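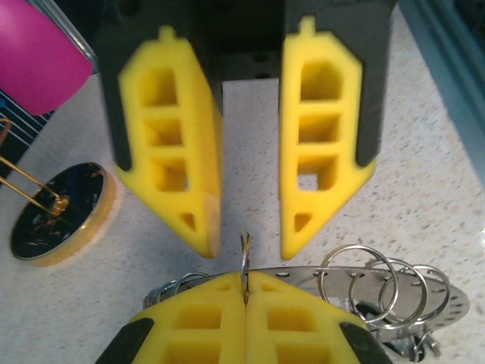

Yellow foam fingers over a speckled white surface.

Moving up from a small cuddy to an older cabin cruiser, what should we look at first?

My wife and I have had our little cuddy for a good many summers now, and we've finally started looking at something we could sleep aboard without bumping heads every time one of us rolls over (she says it's always me!). There's a Rasard with twin gas engines at the Flaseck marina that we both fell for on Sunday. It has 174 hours on the port engine, but the starboard one was swapped out at some point and the seller isn't sure when. Two cabins, a decent galley, and a canvas enclosure that has seen better days. We'd mostly do weekends, with maybe one longer trip when the kids can come along. Do we get a survey before we make an offer, or after? And is a mismatched pair of engines a reason to walk away? We'd be so grateful for any advice.
Pikon

Pylyp Ivanyshyn
Congratulations, what a fun stage to be at! The usual way is to make your offer first, in writing, with the sale depending on a survey and a sea trial you're happy with. You put down a deposit, and the paper should spell out how you get it back if you decide against the boat. Read that part twice.

Hire the hull surveyor yourself, and get a separate engine mechanic, even though it feels like a lot of money for a boat you don't own yet. I skipped the mechanic on our second boat and paid for a pair of exhaust risers by the end of the season. The swapped engine wouldn't scare me off, but I'd want the serial numbers, any receipts, and a compression test on both sides. On the sea trial, run her up to full throttle for a few minutes and see whether the two engines reach the same speed and stay close in temperature. Ask the seller to leave the engines cold until you get there, too.

Then spend a good long hour just sitting aboard with your wife. Lie down in both berths, stand in the shower, pretend to make coffee. We learned more about our boat that way than from the brochure!

Nechyporuk
get a price on the canvas before you offer. ours cost way more than we thought. also check if your slip is wide enough, cruisers are a lot beamier than a cuddy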